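Werero Groceries: read me first

Hi! I'm Rocío Cisneros and I look after the grocery part of Werero, so if something in these folders makes no sense, it's probably mine. I wrote this file for people who want to use the recordings of shopping bags, fruit and baskets and would like to know what they're getting before the download eats their afternoon. It's a big one (almost 900 GB unpacked), so read at least the part on bags.

What's in it

There are 1,350 recordings in the groceries folder. Each one covers a bit of everyday bag business: opening a shopping bag, getting fruit into it, getting fruit out of it, moving things between a bag and a basket. I kept the tasks small on purpose. You'd be amazed how much goes on when a thin plastic bag has to be opened, and I wanted people to be able to look at just that and skip the rest.

Every recording has a short text note with the object names, the task, and anything odd I spotted when I watched it back. The notes are in my own words, so expect some chattiness in there too.

The bags

White plastic shopping bags with looped handles, the kind that's slightly see-through once it's bunched up. I love them and they drive me up the wall. They crumple differently every single time, they pick up highlights from whatever light is on, and one layer of film over another can look like three.

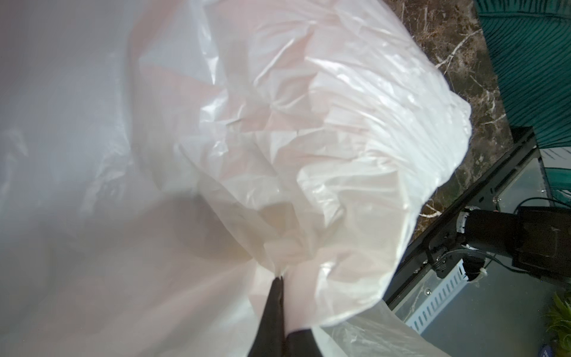
The fruit and the basket

Pineapple is the one I'd start with. The crown is spiky and likes to catch on the film, the body is bumpy enough that you can often make out the pattern near the opening of the bag, and the weight pulls everything down toward the countertop. Notburga Mösli argued for apples and oranges only (easier to label, she's right about that), but I held out for the pineapple and I'd do it again!

In the notes I treat crown and body as one object called "pineapple". If all you can see is a few leaves poking up, it still counts. The partial-view tag is there for those, and Hatice Demirtaş has gone over every one of them.

The basket is bright green plastic with little holes in it. It shows up tilted in places, and it's called "basket" in the notes even when most of it is behind something else. Please don't rename it to "bin" in your copy and then write to me that the labels don't match - this has happened.

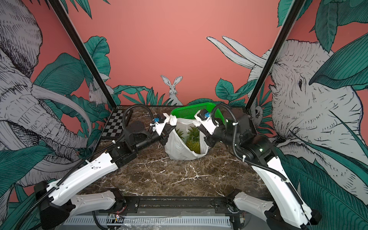 Werero Notes, Issue 2

The countertop and the walls

The surface is brown marble with light veining. Pretty to look at, and a bit of a nuisance if your method goes hunting for thin pale lines, because a vein and the edge of a white bag can be hard to tell apart in a tight crop. Rodica Vasiliu ran her edge finder over a batch one Thursday and got a lovely map of the marble and not much bag. She now masks out the countertop first, and her script is in the tools folder.

Then there's the wallpaper, which gets more fan mail than the data does. It's coral pink, with drawn rabbits and leafy plants all over. I wouldn't trade it. Most kitchens have stuff on the walls, and if a model falls apart over a drawing of a rabbit I'd like to know early. The rabbits are not labeled as objects. I get asked this a lot.

How I name what the bag is doing

I use four words for the state of a bag: flat, crumpled, open, and tied. A bag can have two of them at once, so "open, crumpled" is a perfectly good label and a very common one. Handles get their own line, where "up" means stretched upward and "bunched" means twisted or folded in on itself, and the two handles of one bag don't have to agree.
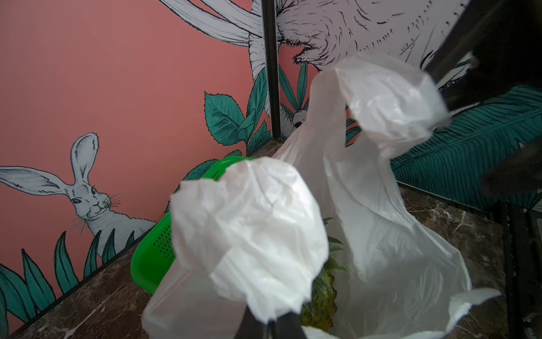

I tried a fifth word, "slumped", for a while in May. Ea Ravn and I labeled the same stack separately and agreed so rarely that I dropped it. You may still find it in a few of the older notes. Read it as "crumpled" and move on.

Known problems

Some notes say "sack" where they should say "bag". Same thing.

Glossy highlights on the plastic can wash out the folds underneath. I left these recordings in and tagged them "glare".

The lists of object names use American spelling, but a few file names don't. Search for both "color" and "colour" if you're sorting the baskets.

Using it

Fine for research and teaching. If you publish something, mention Werero Groceries and send me a link, I really do read them. Corrections to the notes are very welcome, one per message please, with the recording name in the subject line. The next batch of notes is with Hatice now and will go in the same folder.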